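Dokach Practice for Garment Demonstrations

The Dokach Practice is a set of written rules for recording garment-folding demonstrations with hand-held grippers. It was drawn up at Dokach, a robotics laboratory in Ustell, and is used to prepare training data for household robots. The current edition is dated 2020-06-21.

Background

Early recordings at Dokach followed no common procedure. Operators began folds at different points of the garment, and many sessions could not be compared. A first draft of 13 rules was circulated in December and tested on shirts and towels. Trousers were added after the partner site at Dzene asked for guidance on heavy fabrics.

Rules

The garment is laid flat on a plain surface that contrasts with it in color. Buttons and zippers are closed first. Each fold is made as a separate movement, and both grippers are opened fully before the next one begins. Operators keep their fingers on the handles and do not correct the cloth by hand. A recording in which the cloth is touched directly is marked and set aside.

For jeans, the rules call for one leg to be brought over before the other. Thick seams and hems are to be approached slowly, with the pads on either side of the layered fabric.

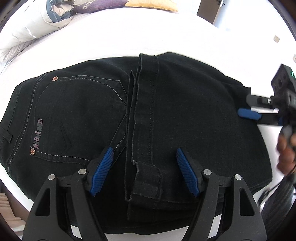
Black jeans laid back side up on a white surface, with one leg folded over and two hand-held grippers in contact with the denim.

Review and acceptance

Every session is checked by a second operator who did not take part in it. A batch is accepted when at least 90 percent of its recordings meet the rules. Rejected batches may be submitted again once. Batches are limited to 1,000 recordings.

Adoption

The Sundano project adopted the rules with changes to the section on lighting. Dzene applies them to trousers only.

See also
Cloth manipulation
Teleoperation
Training data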